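Where do you keep small displays and loose boards?

dpicard_Fivbridge
Good evening everyone. I have a drawer with many small boards and display modules, and every time I open it I find another bent pin. Until now I keep them in the bags they came in, with a paper label. I am thinking to move all to boxes with lids. What do you use? I do not want to spend much, I have 11 modules in total and maybe a few more in December.
Dorian

5 comments

Clive Dawber
Stay with the bags. The silver ones, if you still have them. A plain plastic box can build up static and you will only learn it when the board is dead.

otis_s
I must disagree a little with Clive. I have kept boards in ordinary plastic boxes for 8 years and I lost one, and that one I dropped. For me the bent pins are the bigger trouble. A bag does not protect a pin when you put a pair of pliers on top of it.

Clive Dawber
Eight years of luck is still luck, Otis. Put the bag inside the box and we can both be happy. Also a piece of black foam under the pins, the conductive kind. The pink foam is a different thing.

patricio.c
I use clear boxes with the lid attached, because a separate lid I always lose. This is the type I mean. The small tab in front keeps it shut. It is not a strong closing -- do not carry it upside down -- but in a drawer it is enough.
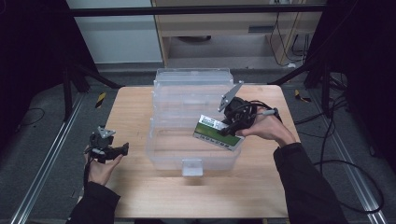 One of the clear boxes, with a green display board just over it.

Dorian, please measure your biggest display before you buy. My first boxes were from Tindall and they were 5 mm too short, so now they are full of screws.

otis_s
Nice size, Patricio. Do you put dividers? The ridges in my boxes are only for stiffness and the dividers do not hold in them.

patricio.c
No dividers. I cut card and fold it like a letter Z. It is ugly but it costs nothing.

Clive Dawber
Card makes dust. I would not.

dpicard_Fivbridge
Thank you all. I will try the box with the bag inside, and foam for the ones with long pins. Clive, where do you buy the black foam? In my town I find only the pink.

Share (5)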